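21/01/2026

Tonight I played the second round of the winter open at the chess club and I lost with the black pieces in the Caro-Kann. It was my own fault. I knew the line until move 18 and after that I played too fast, as if I still knew it.

My opponent is rated 1886, so on paper it was an even game. He took the centre, I let him, and then my bishop had no good square for the rest of the evening. I offered a draw, he shook his head very politely, and he was right.

On the top board there was a player with 2268. After my loss I stood behind the rope and watched his rook ending for almost an hour. He moved his king back and forth, back and forth, and then suddenly the pawn was running. I would like to have this kind of patience.

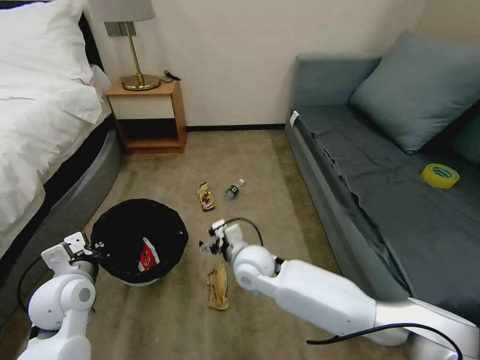

I wrote the moves down again at home, since my score sheet was hard to read near the end. On move 23 I had a knight jump to d5 and I did not even look at it. I will check it tomorrow with the old book by Jabłońska, which I carried with me from Europe and which has a whole chapter about such positions. The cover is coming off – I must find some glue.

The next round is in a week, and I have White. I think I will stay with the English, even if it is slow. In February there is also the team match against Kunik, and our captain asked if I can take board four. I said yes before I looked at my work calendar.

I have to remember: bring a warmer jumper, pay the club fee, drink less coffee before the game. Bed now, it is past midnight.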